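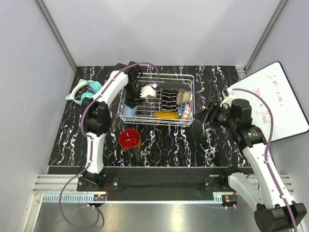 Gauthier two-arm bench, dish rack setup

Sold by Pullar. Ships in 7 crates, assembly on site, you supply the floor space.

Short version for people in a hurry: can it do your dishes yet? Some of them. Loading and unloading a wire rack — cups, mugs, plates standing in the dividers — is the job this bench is set up for. Washing isn't. No sink, no water anywhere near it please.

What you get
Two white arms, rail mounted along the front edge
One gripper per arm
Booth walls on three sides, pale gray-white
Tabletop, black with white marbling (looks nice, shows fingerprints)
Cable clips, spare set
Plokis control software, one seat

Dishes not included. Use whatever you have. Mixed stuff is better for testing anyway, patterned cups, dark plate, bright plate, a red mug out on the table.

What it does OK
Upright cups with some room around them. Mugs by the rim. Plates in the dividers if they aren't jammed together.

What it doesn't
Cup tipped on its side in the rack: slow, often needs a second try. Flat plate at the bottom of the rack: hit or miss. Thin glass, don't. Knives, no.
Shiny tabletop and shiny mugs can confuse the vision, so keep the lighting even and try a matte mat if you see alot of missed grabs.

Speed
Slower than you. A rack of 8 pieces is a coffee break, not a minute. Anyone shopping for a kitchen helper should wait. Labs, schools and shops doing repeat handling of small parts will get more out of it — same arms, swap the rack for a parts tray.

Options
Sudow soft finger pads, order code 101
Longer rail
Second software seat

Price and lead time
Bench as listed: $2,023 a month, lease only. No outright sale at the moment. Orders in by Tuesday noon go in that weeks build list. Next open slots are February.

Returns: unopened crates only. Finger pads are a wear item and not covered.

Questions go to the Pullar sales desk, please have your doorway width ready.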